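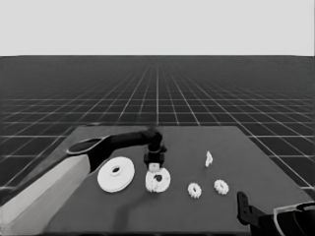
Rastcombe Gravity Project
Progress report to the Mutiso Fund, second year
May 29, 2021

Dear all,

We have had a very good six months, and I am glad to be able to write this one with real measurements in hand. When I last reported in November we had one working pendulum, a cellar full of draughts and a good deal of hope. We now have two pendulums, far fewer draughts, and a set of readings that I keep going back to look at on Sunday evenings.

For those who have joined the Fund's board since then, a few words on what we are doing. Newton's constant, the number that says how strongly two lumps of matter pull on each other, is the least well known of the basic constants of nature. Careful groups using careful methods have got answers that disagree by more than their stated errors allow. We aren't going to settle that from a converted cellar in Rastcombe. What we can do is study one of the things suspected of causing trouble, namely the way the thin wire in a torsion balance behaves when it is twisted very slightly, over and over, for weeks on end.

The wire

A torsion balance is a bar hung from a fine wire. Bring a heavy mass near one end and the bar turns by a tiny amount, and the twist in the wire tells you how hard it was pulled. All of this relies on the wire being a perfect spring, and no wire is. It creeps, it remembers where it has been, and it changes with temperature.

We have now finished 109 full runs on the first wire, a tungsten one, out of the 338 planned for the whole grant. That is a little behind the schedule you agreed, and I explain why further down. The early runs drifted badly. The later ones, after we let the wire hang under load for 23 days before touching it, are lovely. The drift settles into a smooth curve that flattens out, and we can fit it and take it away without fuss. Akinyi Odera spotted that the curve has a small kink in it whenever the cellar door has been opened in the previous few hours, and she has since written a check that flags any run where this happened. It threw out 8 runs that I had thought were fine. I was sorry to lose them and delighted that she had found it.

The second balance

The second balance, which we call Muvine, began taking data in the spring. It is a near copy of the first but hangs from a quartz fibre, which ought to be a much better spring and is much easier to snap. We snapped several. Tin-yau Cheng has worked out a way of lowering the bar onto the fibre with a small screw jack, a quarter turn at a time, and we haven't broken one with his method yet.

It is too soon to say much about the results. The first look suggests the quartz creeps far less than the tungsten, as everyone would expect, but is fussier about temperature than we had allowed for. I find this very exciting. If the two balances sit in the same room, feel the same warming and cooling and respond differently, we can begin to pull the two effects apart — and that was the whole reason for asking you for the second one.

Delays

We lost most of the winter to restricted access. Only one person could be in the cellar at a time, and changing a wire safely takes two. Our spare vacuum pump also failed and the repair took longer than promised. In the meantime we used the better part of two months to rewrite the analysis, so the runs we do have are now handled properly from start to finish by a single program, and anyone on the team can rerun the lot overnight.

Money

Spending is slightly under budget. The underspend is mostly travel, as neither of the planned visits to the Trasdale workshop took place. With your permission I would like to move that sum to a second set of temperature sensors, which would let us measure at the top and bottom of each fibre instead of only in the middle. Akinyi has a quote and I can send it on.

Next six months

We will carry on with the tungsten wire until the end of the summer, then swap it for one from a different batch. Muvine will run without a break for as long as the fibre holds. Tin-yau is drafting a short paper on the loading method, which other groups have already asked about, and I hope to attach it to my next report.

The cellar is open again to visitors in small numbers. Please do come, and bring a jumper. We will need a day's warning so that we can stop the runs before the door is opened.

With thanks and best wishes from all of us at Rastcombe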